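Setting a tray at Skatlow House
November

My project is about how you lay a tray for one person, and I used the kitchen worktop at Skatlow House. Plate on the left, cutlery on the right -- simple enough.
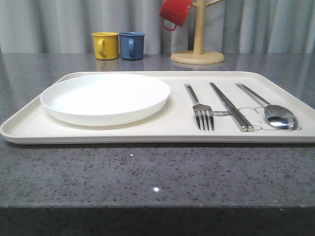 Why chopsticks as well as a fork? Dinner could be noodles or pie, and I wanted one layout for both.

I like the handles lying at a slant, as they're easier to grab.

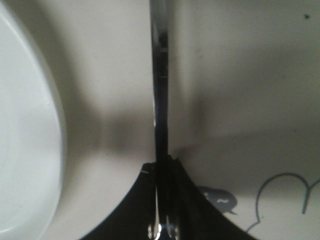
Rajkumari reckoned the spoon should go nearest the plate on soup days -- fair point!

The two mugs stayed behind the tray so there was room to eat.
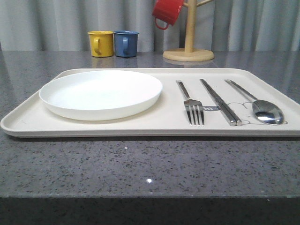
What I'd change

I'd try a smaller plate.
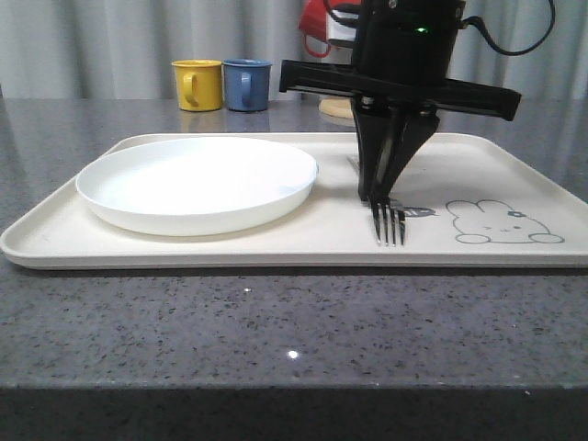
By Rajkumari Negi's project partner, Etville

Next I'm testing it on Wednesday with 7 people.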